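From: Leokadia Sikora
To: club list
Date: May 26, 2023
Subject: Re: gripper practice, who still needs time?

> Hi all, I missed the last two meetings and I'm a little lost. Are we still
> doing the wiping task with the hand-held grippers, or did we switch to
> the Kubiak parts? And do I have to sign up for a slot or can I just
> show up after class?

Hi! You didn't miss as much as you think. We're still on wiping and picking up, and the Kubiak parts wait until October, when the new people join (I know, I wanted them sooner too!).

Just show up. If both pairs are taken, grab a chair and do labels for a while, there are 723 clips in the Zelline folder that still need names and I am begging people to take a few.
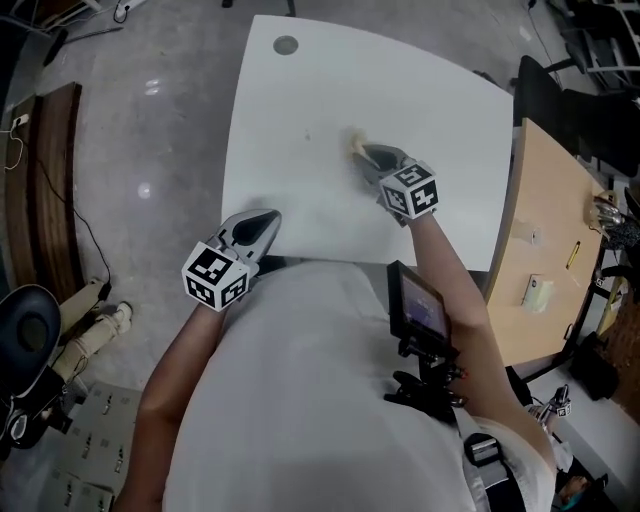

Go slow on the approach, slower than feels normal. My first 32 tries were so jerky that I threw them all out and started over, and the second batch went way better once I quit trying to look fast. Keep the cubes turned so the patterns don't get hidden behind your own arm, and say "done" out loud so whoever is at the laptop knows to stop.

Room 224 is ours until the Stullton demo. Brirko is lending us a second charger, so please put your name on the old one if it's yours!

Oh, and I need shirt sizes from four of you still. You know who you are.

Leokadia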